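Stacking and soaking dishes next to a single-bowl sink: what order, and is the granite at risk?

Ghazal Salehi

We have a black granite counter with a single stainless sink and no dishwasher. Dirty plates get stacked to the left of the sink with the cutlery on top, and the drying rack ends up in the basin because there is no other place for it. Two problems. First, I have to empty the sink before I can wash anything. Second, the strip of counter between the stack and the sink has gone dull, and I can see a faint white line where water sits. The usable space left of the sink is 900 mm, and part of that is taken by a small appliance that stays plugged in. I would like a fixed order of work and some idea of whether the white line is damage or just scale. The counter was sealed when we moved in, in December. I have not resealed it.

Teresa Mac Suibhne

The white line is almost certainly hard water scale. Granite does not etch from plain water. Test it with a plastic scraper held flat. If it comes off as powder, it is scale. Do not use vinegar or a descaler on it. The acid can strip the sealer, and some stones sold as black granite react to it.

For the order of work, the basin has to be empty before the first plate goes in. Take the rack out and put it on a folded towel on the right side, if that side is clear. Then:

Scrape plates and restack them by size, largest at the bottom.
Take the cutlery off the stack and stand it in a container with 500 ml of hot water and a drop of detergent.
Wash cups and bowls first, then cutlery, then plates, then pans.
Change the water when it turns gray or the suds are gone.
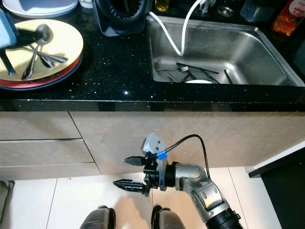
Cutlery left on top of a stack is the part I would change first. Forks slide when the stack is moved, and food dries between the tines. A container takes up less room than a spread of handles across a plate, and the soak does most of the work. Keep anything with a power cord away from the basin. If a cable can reach the water, unplug it at the wall and move it before you run the faucet.

For the sealer, put a spoonful of water on the dull strip and leave it for 15 minutes. If the stone goes darker under it, reseal. If it beads, leave it alone.

Perko

Had the same white line. Scraper worked. Took 4 passes and a microfiber cloth.

Denik

I disagree on the towel. It stays damp underneath and you get another mark. Use a tray with a lip and tip it into the sink when you finish. Also wipe the front edge of the counter last. Drips collect there and run down onto the cabinet doors.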